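**Incidencia: pinza manual Okana, alineación de los dedos y reconocimiento de marcadores**
Abierta por: Amparo Cifuentes (Ukthorpe)
Atiende: Inese Rozīte, soporte de Sastden
Estado: en seguimiento

**Amparo Cifuentes, 17 de julio**

Hola, Inese, y gracias de antemano por la paciencia, que ya sé que mis mensajes salen siempre largos. Llevamos desde febrero con el kit Okana en evaluación y en general estamos muy contentos: se agarra bien, cansa poco y los compañeros nuevos le cogen el truco en una mañana. El problema es que, desde que cambiamos las almohadillas de goma, el programa de revisión nos descarta 29 tomas de cada 80 con el aviso «apertura no válida». Antes nos salía alguna suelta y no le dábamos mayor importancia.

El objeto de la prueba es la berenjena de siempre, lisa y brillante, que para estas cosas es bastante traicionera.
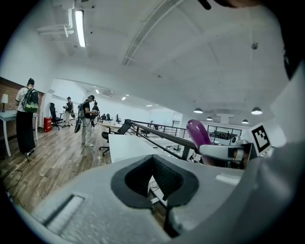 *Vista desde la pinza, con el objeto morado junto al dedo derecho.*

He repasado lo que pide el manual antes de escribiros: lente limpia, tornillos de los dedos apretados, recorrido completo de apertura y cierre. También reinicié el programa (dos veces, por si acaso). El aviso sigue apareciendo, sobre todo cuando se abre la pinza deprisa.

**Inese Rozīte, soporte**

¡Hola, Amparo! De paciencia nada, ojalá todos los avisos llegaran tan bien contados. Por lo que dices, yo empezaría por los marcadores y dejaría las gomas para después. Al cambiar las almohadillas hay que soltar la base del dedo, y es muy fácil que el cubo del marcador vuelva a su sitio un pelín girado. A simple vista parece perfecto, pero el programa calcula la apertura a partir de ahí y se queja en cuanto el ángulo no le cuadra.

¿Me haríais una prueba tranquila? Cerrad del todo, contad hasta cuatro, abrid despacio hasta el tope y repetid lo mismo con el objeto dentro.

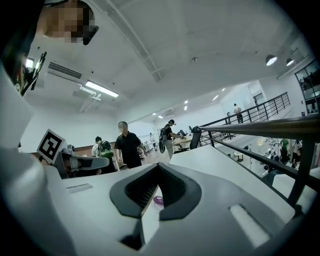 Cuando lo tengáis, mandadme el registro completo y no solo las tomas descartadas, que en las buenas también se aprende mucho. Y decidme, por favor, si las almohadillas son las originales o las de Masilela. Las dos encajan, pero las segundas tienen el labio algo más grueso y conviene repetir la calibración.

**Amparo Cifuentes**

Son las de Masilela, sí. Las pidió Hadiza Yusuf porque las vuestras tardaban en llegar, y confieso que la calibración no la repetimos: pensábamos que solo hacía falta al cambiar de cámara. Culpa nuestra por leer el manual en diagonal.

Hemos hecho la prueba despacio, y al cerrar sobre la berenjena el agarre nos parece firme, con las dos gomas apoyando a los lados. 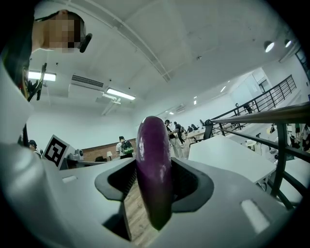
Con movimientos lentos no ha saltado ningún aviso. En cuanto volvemos al ritmo normal de trabajo, reaparece, y casi siempre en el momento de soltar. Te adjunto el registro completo, 900 líneas, perdona el tocho. Ga-eun Yeom me pide que añada una pregunta suya: ¿se puede ampliar el margen de apertura en la configuración mientras tanto, o es una barbaridad?

**Inese Rozīte, soporte**

Una barbaridad no, pero prefiero que no lo toquéis todavía, que luego esas tomas quedan mezcladas con las demás y separarlas es un suplicio. Dile a Ga-eun que la pregunta es muy buena y que se la paso a Sólveig Mikkelsen, que lleva esa parte del programa.

He mirado el registro con calma. El valor del dedo derecho se va desplazando al abrir y el del izquierdo se mantiene bien, así que sigo sospechando de la base derecha. Os propongo lo siguiente:

1. Aflojad la base del dedo derecho sin llegar a sacarla.
2. Asentad el cubo contra el tope y apretad, alternando los tornillos.
3. Lanzad la calibración desde el menú de mantenimiento, con la pinza vacía.
4. Repetid la serie a ritmo normal, abriendo bien los dedos junto al borde de la mesa.
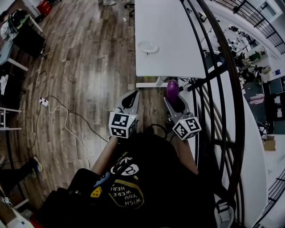 Si después de eso el derecho sigue bailando, os envío una base de repuesto sin coste, que para eso estáis en periodo de evaluación, y de paso un juego de gomas originales para comparar.

**Amparo Cifuentes**

¡Mil gracias! Nos ponemos con ello en cuanto termine la sesión que está en marcha. Dejo la incidencia abierta y te escribo aquí mismo con la serie nueva y los valores de los dos dedos. Un abrazo de todo el equipo.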